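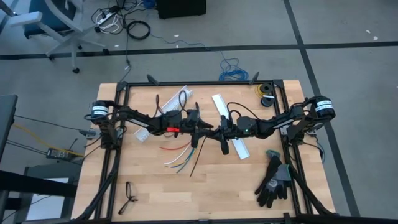
Duplicate account holders: matching, flagging, release
Speaker notes, Evelien Kramer, August 16, 2025

Slide 1. Title
Introduce self. Reconciliation lead at Preseck, payments side. Mention that Spyros Yordanov built the matching rules and will take questions on them after the break. Slides go out with the minutes.

Slide 2. Scope
Retail current accounts and savings accounts only. Business accounts are on the Ceneck ledger and have their own customer file. Joint accounts are in scope, but each holder is treated as a separate record. Loans are out.

Slide 3. What counts as a duplicate
Two or more customer records that share a date of birth and a tax number, or a date of birth, surname and one verified phone number. Address alone is never enough. Students in shared housing produced most of the false hits in the first run.
Define "flag" before moving on. A flag stops new products being opened on the record. It does not block payments, cards or standing orders. Branch staff have mixed these up, so say it twice.

Slide 4. Results of the first full run
2,810 records flagged. Of these, 672 were cleared by the overnight rules without anyone opening them. The rest went to the manual queue. 49 were passed to the fraud desk.
Do not give a loss figure. The fraud desk has not closed its cases. If asked, refer to Margarida Carrilho.

Slide 5. Where duplicates come from
Main source is the Verbeke migration. Old records were loaded with the middle name in the surname field, so the onboarding check did not find them when the same customer applied again online.
Second source is name changes after marriage. The branch form opened a new record when the clerk picked "new document" in place of "amend." The form has been corrected. Records made before the correction are still there.
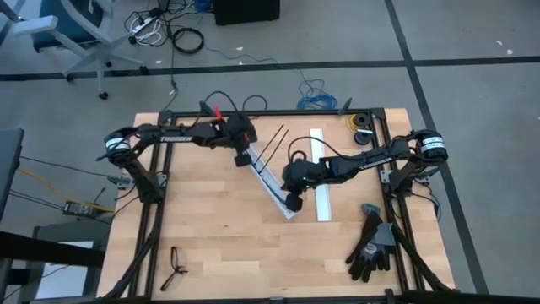 Third source is deliberate. Customer opens a second record with a new phone number to get a second welcome bonus or to get around a transfer limit. Small in number, takes the most time per case. Each one needs the document scans pulled and compared side by side.

Slide 6. Release procedure
Reviewer confirms identity from two documents. Reviewer picks the surviving record, normally the older one. Balances stay where they are until the product team moves them. A second reviewer signs off. Flag is lifted the same evening in the batch.
Customer gets a letter only if an account number changes. Riet Van der Linden has the letter text in three languages.

Slide 7. Time limits
A flag with no decision after 7 working days goes to the team lead. It does not lapse. An earlier draft of the policy said it did; that draft is still on some shared drives and should be deleted.

Slide 8. Deceased customers
Separate code, separate queue. Never merge a deceased record with a live one, even where the tax number matches. Send to Marcela Ďurica's team with the certificate reference.

Slide 9. Open points
Herorard extract still drops accented characters, which breaks surname matching. Fix is in test.
Phone verification dates are missing on older records. Decision needed on whether to treat these as unverified.
Access to the manual queue for the two new reviewers: request is in.

Take questions on slides 3 and 6 first. Matching thresholds to Spyros.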